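How to cook dried soya beans from scratch (the way I do it)

Posted July 6, 2023 in Kitchen basics

I've had quite a few messages asking what I do with the little yellow beans that keep turning up in my stews and salads, so I've finally sat down to write the whole thing out. They're soya beans, the dried sort, and I buy them in 700 g bags from Jemis, the wholefood shop near the bus station. Pillay on the high street has them too, usually on the bottom shelf next to the split peas, but they do sell out.

If you've only ever had beans out of a tin, the first batch feels like a bit of a project. Most of it is waiting though, and you can be in bed for the longest bit!

What you need

A bag of dried soya beans (I cook half a bag at a time)
A medium saucepan with a decent handle
A big mixing bowl
A sieve or colander
Cold water, plenty of it
A teaspoon of salt, for later on

Sorting

Tip the beans into the saucepan while it's dry and have a good rummage. I tilt the pan over towards me so the beans slide down into a heap on one side, then pull them back a few at a time with my fingers. You're looking for anything shrivelled, broken or very dark, plus the odd bit of grit. I went years without finding a stone and then bit on one in a chilli in May, so now I always check.

Do this somewhere with good light. I like a pale table for it because strays show up, and you will get strays. They're round, they roll, and I'm still finding them behind the bread bin.

Rinsing and soaking

Pour the beans into the mixing bowl, cover with cold water, swish them about with your hand and pour off the cloudy water. Two or three goes is usually enough. Any skins that float up can go down the sink strainer.

Now fill the bowl again, and be generous. They swell a lot, and they go from round to a sort of oval, which alarmed me the first time (I thought I'd been sold the wrong thing). I want the water to come a good hand's width above the beans. Leave them overnight. If your kitchen gets hot in summer, put the bowl in the fridge, otherwise you can wake up to froth and a funny smell. Mine has gone that way once and the whole lot went in the compost.

Ready beans split cleanly in half when you pinch them and look the same colour all the way through. If there's a darker, hard-looking patch in the middle, give them a couple more hours.

Cooking

Drain off the soaking water, rinse once more and put the beans back in the saucepan with fresh water. Don't fill the pan more than halfway with beans. Soya beans foam like mad when they come to the boil, and if the pan's too full it all goes over the side and bakes itself on to the hob. Ask me how I know.

Bring them up to a proper rolling boil with the lid off and keep it there for a full hour. Don't skimp on this, soya beans need a hard boil to be safe to eat. Skim off the foam with a big spoon as it comes. After that, turn it down to a gentle simmer, put the lid on with a gap at the side, and leave them for another 2 to 3 hours. Top up from the kettle whenever the beans start poking out of the water.

Start tasting after the first couple of hours. Old beans take longer, and there's no telling from the outside how old a bag is. They should squash between your finger and thumb without any crunch. They'll never go as floury as a butter bean, they stay a bit firm and nutty, and I love that about them.

Salt goes in for the last ten minutes or so. Then take the pan off the heat and let the beans cool in their liquid if you've got time. Watch the handle, mine gets warmer than I expect after that long on the hob.

Storing them

Drained, they keep for 3 days in the fridge in a tub with a lid. I freeze most of mine. Spread them out on a tray first so they don't set into one big lump, then bag them up once they're hard. I use the Grustus freezer bags, the ones with the wide strip you can write on, and I do write on them, having once defrosted what I thought was chickpeas for a lunch and had to change the menu.

What to do with them

Anything you'd use a tinned bean for, really. I put a couple of handfuls in a tomato stew with smoked paprika, or toss them warm with spring onions, soy sauce and a drop of sesame oil. They're also very good roasted: pat them dry, oil and salt, hot oven until they rattle on the tray. I've got a jar of Dendevetti chilli paste on the go at the moment and a spoonful of that stirred through before roasting is lovely (go easy, it's fierce).

Next time I'll do the soya milk, which starts off the same way as far as the soaking, so if you've got half a bag left over, hang on to it.

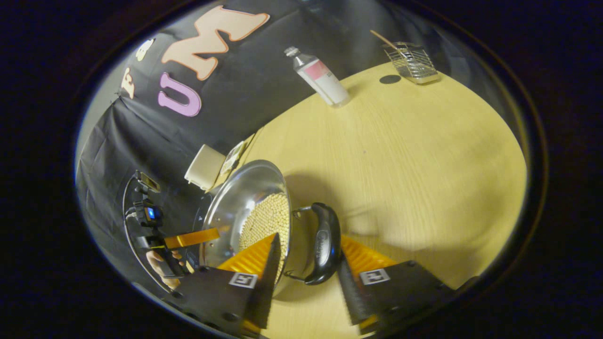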